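About Flevitz

Flevitz sets up and looks after small robot cells. We work on tabletop arms with two-finger grippers, the kind used for picking, sorting and packing light items. We started with one customer and one cell in Jonulow, and most of our customers are still within a day's drive of the shop.

We do not build arms and we do not sell them. Customers come to us with a machine they already have, or one they are about to buy, and we get it running and keep it running. Every cell we take on exists twice, once on the customer's floor and once as a simulated copy on our own computers. Changes are tried in the copy first.

How we work

This page follows one cell, called Mamo, because it shows most of what we do. Mamo is our own. It lives at our shop in Deltalthorpe and we use it to check our setup methods before we bring them to anyone else. The task is simple: handle tennis balls and a tube on a table. Balls roll, tubes roll, and both are round where the fingers meet them, so a gripper that is a little out of line has trouble with them quickly.

Setting up the table

The table comes first. We measure the height of the top at each corner and again in the middle, then enter those numbers in the copy. The arm is told where the table is, and it believes what it is told. A table that is 2 millimeters higher than the model says will have the fingertips rubbing on the surface during low picks.

We use a plain matte top where we can. Glossy tops throw reflections that confuse the wrist view.

Next we load the parts. For Mamo the balls and the tube are put down in different spots at the start of each run, close together in some runs and well apart in others. We run 800 starts in the copy before the settings go over to the real arm. Any start where the arm stops itself is saved and played back at slow speed.

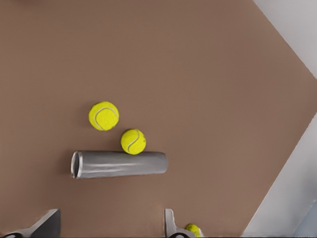 Our first question was whether a tube lying on its side should count as a fair start, given that every packing line we know stands them up, and Jonulow's answer was to leave it in because sooner or later one falls over. We have left it in. It added time to the setup but the same start has been useful on two customer cells since then.

Setting the fingers

The gripper has two fingers and they have to meet in the middle. We close them slowly on a gauge block and read the force on each side. If one finger touches early, the part gets pushed sideways before it is held. On a box you might not notice. A ball will roll off.

The steps are the same on every cell:

Power down and lock out the arm.
Clean the finger faces and check the pads for wear.
Loosen the mounting screws one side at a time and reset against the block.
Power up, open fully, close fully, and repeat.
Write down the open width and compare it with the number in the copy.

The last step catches more faults than the others. If the copy thinks the fingers open wider than they do, it will plan moves that the real gripper can't make. We allow no difference that we can measure with a hand caliper.

Checking the view

Both fingers should be in the wrist view when the gripper is open, one on each side, with clear table between them. We look at this from several arm positions, including ones where the parts are well off to one side. Fixed items matter too. Posts, brackets and base plates near the edge of the table go into the copy at their true size and place, with a keep-out zone drawn around each one. People forget to update these when they move a bracket, so we ask for a phone call before anything bolted down gets shifted.
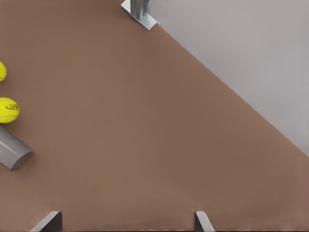
Looking after a cell

Once a cell is running we visit on a schedule. The first visit is after 79 hours of run time, when new screws and belts have had a chance to settle. After that it depends on how hard the machine works. Mamo had logged 2,770 hours at its October service and was on its third set of finger pads.

A normal visit covers the pads, the finger alignment, the cable run along the arm, the emergency stop, and the table height. We also compare the cell with its copy and correct whichever one is wrong. Usually it is the copy. Customers get a one-page sheet with the readings and any parts we changed.

Repairs

Most calls are about dropped parts. We ask for the last saved runs before we drive out, and play them in the copy. A slipped finger, a worn pad and a moved table each leave a different pattern, and we would like to have the right spares in the van. If the fault is in the arm itself we send it to the maker. We don't open sealed joints.

Please don't reset the cell before calling. The saved runs are kept through a normal stop, but a full reset clears them.

Where we are

The shop and the Mamo cell are in Deltalthorpe. The Jonulow office handles scheduling and spare parts. Customers are welcome to come and see Mamo before signing up for a service plan, and we can usually run their own parts on it the same day if they fit in a two-finger gripper. The office opens at 8 a.m.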